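Semester project update, since my mother asked what I do all day and I'd like to have a link to send her.

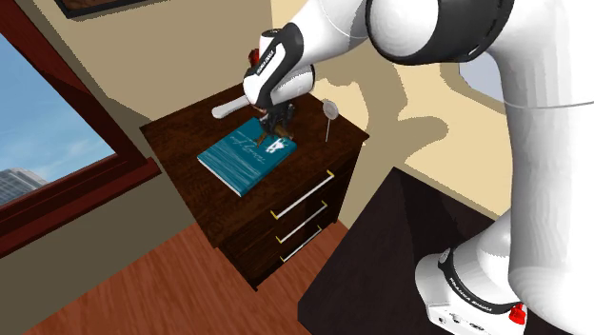
The class is Intro to Manipulation. Teams of 2, everything in simulation, and a grade that depends on whether a robot arm can tidy a bedroom. My own bedroom is not being graded, thankfully.

My partner is Mathis Baudry. He writes the planner. I write the grasping code and the apologies to the TA.

Our team is called Hegyi, after the street Mathis lives on. Our rivals are Ollora, which sounds like a yogurt, and they are beating us.

The task this round is books. Pick up the book, put it on the shelf, don't knock anything else off the furniture. I signed up for books in September on the theory that books are rectangles and rectangles are easy.

A book lying flat is a terrible thing to pick up. You can't get a finger under it, and the hand doesn't open wide enough to grab it across the cover. My current plan is to push it to the edge of the chest of drawers and pinch the part that hangs over — the same way my cat would do it, minus the pinch.

Last night's batch: 351 attempts, 17 successes. Mathis rounded this to "5 percent" in our slides and I have decided to let him have it.

Most common failure: the book goes on the floor. Second most common: the arm gets right above the book, stops, and thinks about it until the clock runs out. I have never felt so seen by a piece of software.

Vignesh Namboodiri (our TA) looked at my code for maybe a minute and asked why the table height was typed in by hand in four different places. I said it was for safety. He wrote something down.

He was right, of course. One of the four was wrong by an inch. Fixed it, reran, and now we fail in brand new ways.

Final demo is Saturday, December 14, 2019, at 9 in the morning, in the Isthorpe building, where the heat is off on weekends. Mom, you're invited. Bring a coat and low expectations.

Mathis just texted "don't panic" with no other information. More later.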